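June | Posted by Rostami Site Office

Progress on the porch and ramp repairs, Zatum housing

In this period we finished 38 porches. The old boards were removed and the posts were checked for rot. Droltex delivered 3,000 deck screws on Tuesday, which is enough for the next stage.

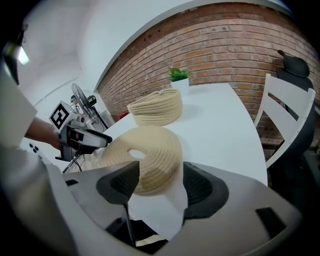 The ramps are slower. The railing order from Gokura came 30 pieces short, and we wait for the rest. We ask your approval to move $200 from paint to concrete for two footings.

4 shares | 1 comment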